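I quit my bed in July. After 13 years on the same sagging mattress, I woke up one morning with a hip that clicked and a dent beside me shaped exactly like the dog, and I went shopping.

Have you bought a mattress lately? The showroom guy at Chidiac had me lie down on 12 of them, in my coat, while he talked about "zones." By the ninth I was half asleep and would have signed for anything.

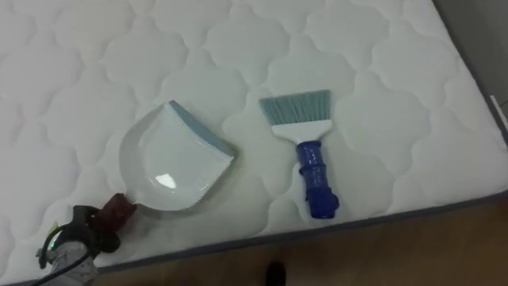 White quilting and gray-blue piping, with a dustpan on top.

So I called Charito Tiongson, who spent 21 years making up hotel rooms and has firm views on sleep. Her first question was how often I strip the bed and let it sit bare. Um, never? She groaned. Open a window, she said, pull everything off, and go have breakfast. A long breakfast!

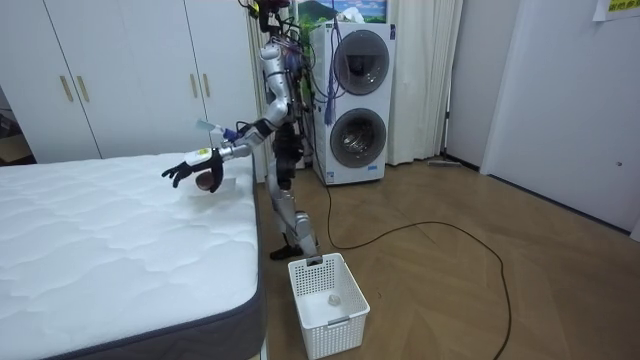 Bedside, with the washer-dryer close at hand.

I've been doing it most weekends since, and I love it more than I expected (the dog hates it). I put the sheets in early, make eggs, read the paper, and by the time I come back the room smells like outdoors. Charito also told me to skip the fancy sprays and to brush along the seams, slowly – crumbs live there, apparently, even if you swear you don't eat in bed.
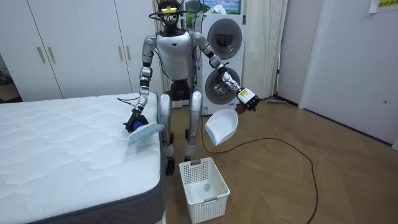 I do eat in bed, by the way. Toast, mostly. My sister gave me a tray from Zellholm to put a stop to the crumbs and I use it for my mail.

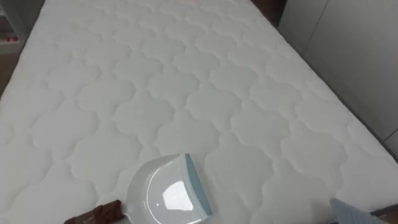 Page 9

As for the mattress, I went with the second one I tried, medium firm, no zones that I can feel. The hip still clicks on stairs. The dent is coming along nicely, over on the dog's side.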